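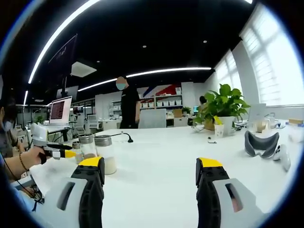 Temps de lecture : 3 min

Le plus petit bocal d'abord. Toujours le plus petit. C'est ce qu'elle avait décidé dans le train de Kustdale, sans raison, le front contre la vitre, et maintenant il fallait s'y tenir.

Trois bocaux. Verre, couvercles de métal. Ils venaient de la cuisine de sa mère, enveloppés dans des torchons, et au fond du sac ça avait tinté pendant tout le trajet. 80 kilomètres de tintements. Une dame avait changé de place.

La table était longue, blanche, trop blanche. Chez Lurkar toutes les tables étaient comme ça. On posait quelque chose dessus et ça devenait aussitôt une pièce à conviction.

— Les couvercles, vous les avez serrés ?

Oui. Non. Elle ne savait plus. Sa mère serrait toujours trop fort, un tour de poignet et c'était fini pour le reste de la famille, on passait le bocal sous l'eau chaude, on tapait dessus avec le manche d'un couteau. Son père disait : c'est un coffre-fort. Il disait ça à chaque fois. Personne ne riait et il recommençait le dimanche suivant, content.

Le bocal du milieu, presque vide. Un fond pâle. Elle l'avait rempli au mois de décembre, pourtant, jusqu'en haut, elle en était sûre. Ou alors l'autre décembre. Sa mère en prenait une pincée le matin, une pincée le soir, et quand on lui demandait ce que c'était elle répondait « du blanc ». Du blanc ! Dans la soupe, dans le café une fois, sur le seuil de la porte les nuits où la route de Pevton était fermée.

Le grand, lui, contenait des grains. Sel, sucre. Elle n'avait pas goûté. Quatre semaines avec ce bocal sur l'étagère de sa propre cuisine et elle n'avait pas goûté. Il suffisait d'un doigt mouillé.

— On commence quand vous voulez.

Il y avait le micro derrière le grand bocal, avec son cou plié, comme un oiseau qui aurait honte. Il faudrait parler. Dire la date, la provenance, dire « ma mère » à voix haute dans une pièce où l'on voyait des masques bleu clair. Elle avait préparé deux phrases. La première était partie quelque part entre la gare et l'ascenseur.

L'homme en noir attendait debout derrière sa chaise, les bras le long du corps. Il ne s'asseyait pas. Elle aurait voulu qu'il s'asseye. Sur l'écran de gauche des petites lettres rouges, orange, des colonnes, et elle pensa au carnet de comptes, celui avec l'élastique, que sa soeur avait gardé. Sa soeur avait gardé le carnet et elle les bocaux. Ça s'était réglé en deux minutes, dans le couloir, manteaux sur le dos, sans un mot de travers. Elles ne s'étaient pas rappellées depuis.

Elle se pencha vers le micro.

— Le petit vient de Sibiya, dit-elle. Elle le rangeait à part, derrière la farine. Je crois que c'est celui qu'elle préférait.

Silence. Quelqu'un tapait. Puis plus rien.

— Et les deux autres ?

Les deux autres. Elle regarda le grand. Posa la main à plat dessus — froid, lisse, le couvercle, là où son père avait tapé.

— Attendez, dit-elle. Je voudrais en ouvrir un.

Le couvercle ne bougea pas. Elle serra les dents, cala le verre contre son ventre, essaya encore.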